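Trestside Household Forum > Laundry

How do I get the musty smell out of jeans?

Posted by Claton

Moved into a ground-floor flat in Preddale in May and my jeans now smell like a church hall. I've washed them at 40 twice.
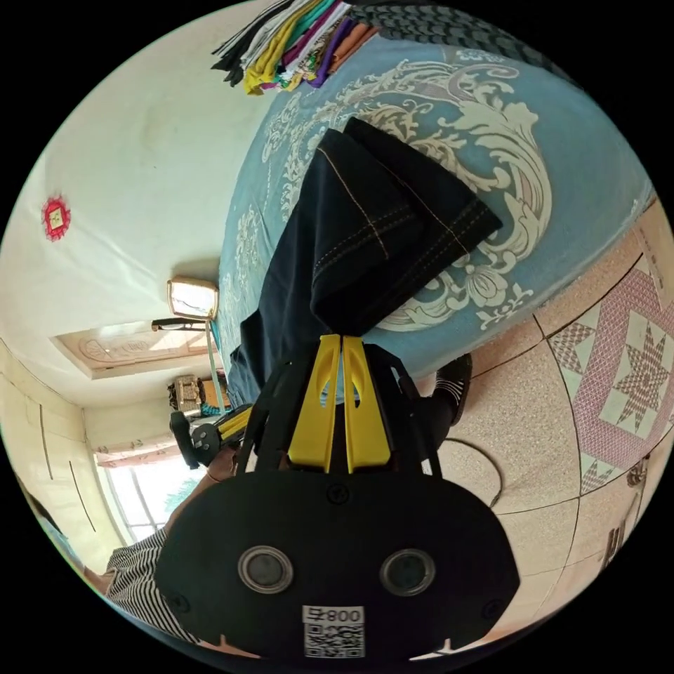

They come out fine, then by the next morning they're back to smelling of hymn books. My sister says freeze them. My sister also irons tea towels.

2 replies

preddale_73

Two things to try:

1. Soak them inside out in cold water with a mug of white vinegar, then wash as normal with no softener.
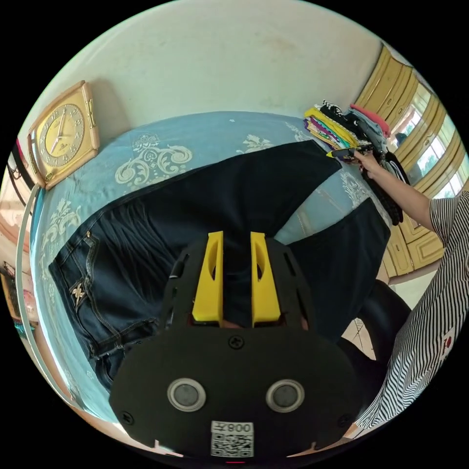
2. Dry them fully before they go away. Waistbands and pockets lie to you – give it another 12 hours. And check the wardrobe isn't on an outside wall. Mine was, for 7 years.

Wei

Freezer does nothing except make your peas smell. Get a dehumidifier and set the spin to 1000.

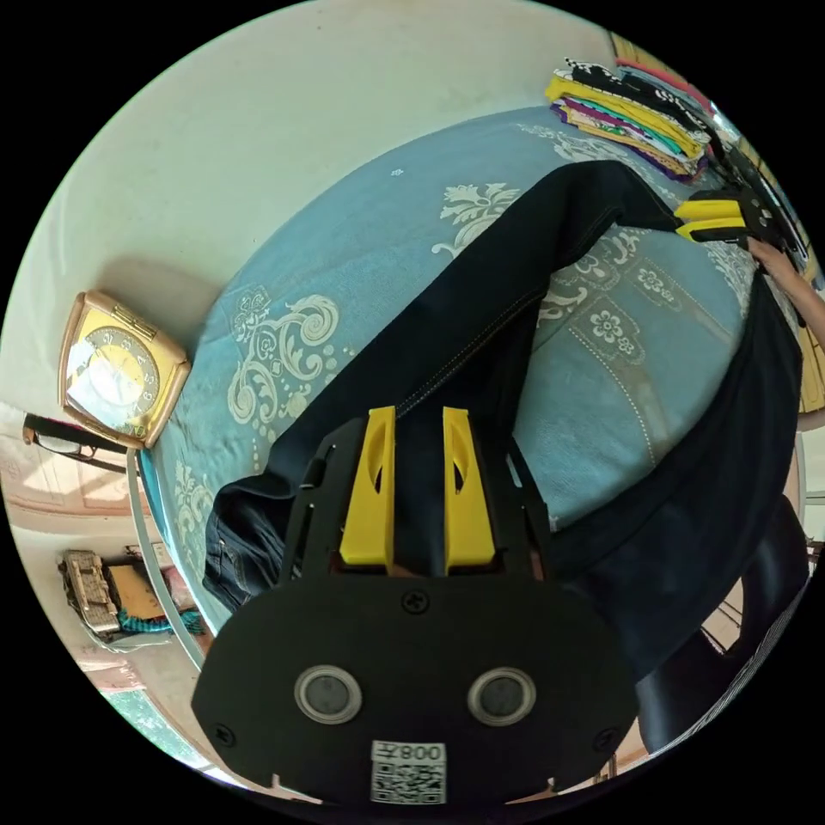 Added by Wei

Edit: spin to 1000 on the washing machine, obviously.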